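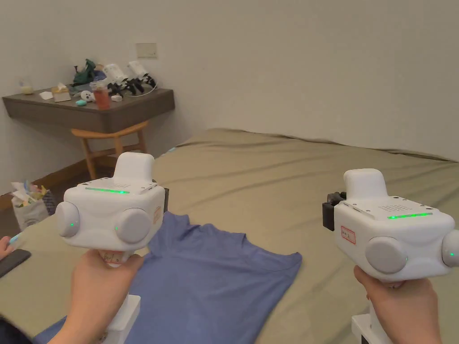 4. Recording a folding task with the Pado grippers

Before you start, both grippers must be charged and paired in Muvance (see section 2). Use a bed or a large table with a plain cover.

4.1 Lay one garment or cloth flat on the surface.

4.2 Take a gripper in each hand by the handle and hold them level over the work.

4.3 Check that the light strip on each gripper is green. If either strip is another colour, stop and repeat the pairing.

4.4 Start the recording in Muvance and wait for the tone.

4.5 Open the jaws fully and lower them until one pad is over the cloth.

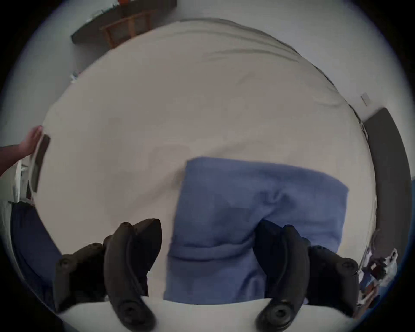 Figure 4-2. Jaws open, with the right pad over the cloth.

4.6 Close the jaws, lift the edge and make the fold. Move at a steady pace - a fold should take no more than 18 seconds.

4.7 Open the jaws, raise both grippers clear of the cloth and stop the recording.

Note: Keep your fingers on the handles throughout. A fold finished by hand must be deleted and recorded again.

Caution: Do not force the jaws past 90 mm. This can damage the hinge.

4.8 Repeat with other items. Heavy fabrics such as denim need a firmer grip and a slower lift.
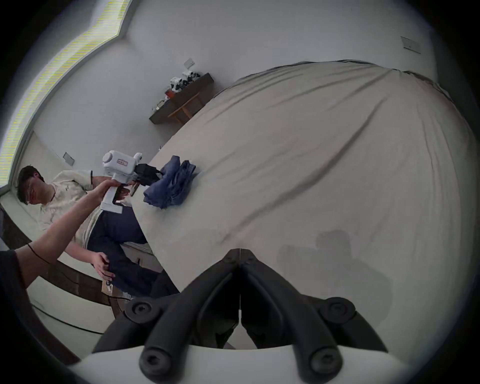
If a second person is helping, agree beforehand who moves first. Helpers should keep their hands away from the jaws while a fold is being recorded.

4.9 Upload the session to Yagi. Sessions of over 123 folds must be split in 2 before upload.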